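FOR IMMEDIATE RELEASE
November 4, 2025

Kandix Opens Grief Library and Lending Room in Vikville for Funeral Home Staff and the Families They Serve

VIKVILLE - Kandix, the family-owned funeral home on Vedau Street, is delighted to open the doors of its new grief library, a free lending room for anyone in the county who has lost someone, and for the people who look after them at work. The shelves hold 1151 books, recordings and activity kits, and borrowing begins this week.

The idea started small. For years the front office kept a single shelf of paperbacks next to the coffee machine, and families would take one home after making arrangements (and quite often bring back two). By last July the shelf had turned into stacks on the floor, and the staff asked whether the old casket selection room, which had stood half used after the move to catalog ordering, could become something better. 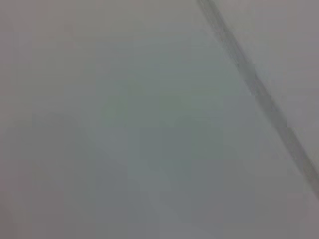

A close view at Kandix, Vikville.

The room now has a reading area, a low table where children can draw, and a separate bay for funeral directors, embalmers, hospice aides and clergy. That last part is one we are especially excited about! People in this line of work carry a lot home with them, and good reading on burnout, sudden deaths and the loss of a child can be hard to find outside of a conference. The professional bay covers all of these, along with plain guides to burial customs in the many faiths and communities we serve.

Books are on hand in 27 languages. Vietnamese is the largest group after English and Spanish, thanks to a generous gift from Tạ, the Vikville bookshop, which also helped us sort the children's titles by reading age. Picture books about losing a grandparent were the first thing families asked for, and we have plenty of them.

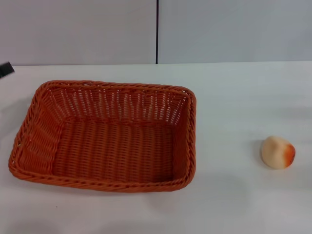
Borrowing is simple. There is no card and no fee, and you do not need to have used our funeral home. Write your first name and a phone number in the book at the desk, take up to four items, and keep them as long as six weeks. If you need longer, just call. Items can also be mailed anywhere in the county, and we pay the postage both ways.

Kandix has set aside $3000 a year for new titles, and a further $1000 for large print and audio, where the collection is still thin. Suggestions from readers are very welcome, and a slip for them is tucked inside every book.

A group of area funeral directors spent an evening with the collection before opening.
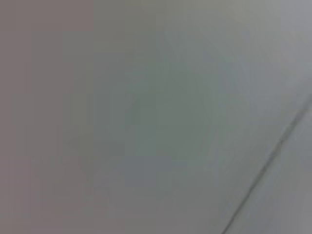 One of them wrote to us afterward that the section on talking with teenagers was the best she had come across, and that she had already put two of the titles in front of her own staff. She also asked for more on the death of a coworker, and those books are now on order.

The library is open during regular office hours and until 8 p.m. on the first evening of each month, when the coffee is on and a staff member is there to help you look. Parking is behind the building, and the side entrance on the garden path has a ramp.

Groups that would like to visit, including schools, hospice teams and mortuary science classes, can arrange a time through the Kandix front office.

About Kandix
Kandix provides burial, cremation and memorial services to families in Vikville and the surrounding towns.

Media contact: Kandix front office, Vedau Street, Vikville

###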